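The Drawer Where Cables Go

Every house on Keogh Street has one. In the Fitzgerald house it is the second drawer down in the hall cabinet, and until this winter it would not close.

Ciarán Fitzgerald repairs small appliances out of a shop in Grivoscombe, so he came by his cables honestly. Customers left them behind. Relatives handed him bags of them. He bought a lamp at an estate sale and went home with three extension cords the seller wanted gone. By December the overflow had moved into a shoebox, then a second shoebox, then the bedroom.

"I had cords for phones I never owned," he said. "I had one for a camcorder, and I have never had a camcorder."

He decided to sort them all before the new year. It took four evenings. He did the work in the bedroom, with the television going, because the kitchen table was needed for meals and the hall was too cold to sit in.

His method was simple. Everything came out of the boxes at once. Cables with the same plug on both ends went in one pile, chargers in another, and anything he could not name in a third. Then he untangled. He says the mistake most people make is pulling on the loose end, which only tightens the knot. He starts from the middle, opens the tangle up with his fingers until it is wide and flat, and lets the ends find their own way out.

White cables gave him the most trouble. They look alike from across a room and they all seem to end up in the same knot. He now handles them separately, one at a time, and bends each into a short loop before it goes anywhere near the others.
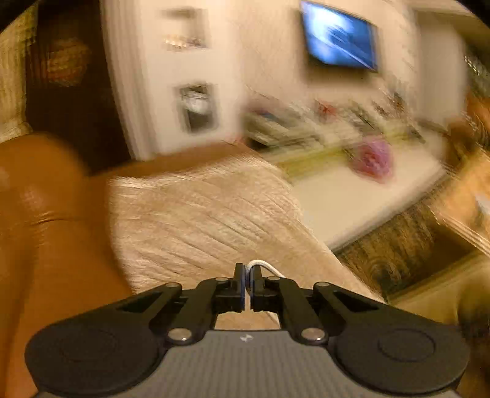 A loop of white cable held up in front of a cream-colored blanket or bedspread.

A pale bedspread is not a bad work surface, he found. Black cords show up well on it and small adapters don't roll off. White ones are harder to see, and a ribbed fabric will hide a short one in a fold. He shook the cover out at the end of each evening and twice found something he had missed.

Once a cable is free, it has to be wound. Fitzgerald used to wrap his around his hand and elbow, the way his father did with garden rope. He stopped after a run of chargers failed near the plug. These days he makes loose circles a little wider than his palm and closes each one with a strip of hook-and-loop tape. He buys the tape in rolls from Flanunau, a hardware store two blocks from his shop, and cuts it himself. A roll makes 100 ties at the length he likes.

Labels come last. He tried masking tape, but it dried out and fell off. Paper tags on string worked better. He writes what the cable fits and the year he checked it, and if he can't fill in the first line, the cable goes.

Plenty went. The county recycling center on Usach Road takes cords of any kind, in any condition, as long as batteries have been removed. The center collected 1,468 pounds of them last year, up from 969 the year before, and most of that came in during the weeks after the holidays. Fitzgerald's share filled two grocery bags.

What he kept fits in the drawer, with the extension cords at the back and the phone chargers in front. The drawer closes. The shoeboxes are still in the bedroom, and his sister has already asked whether he wants a bag of old cords from her garage.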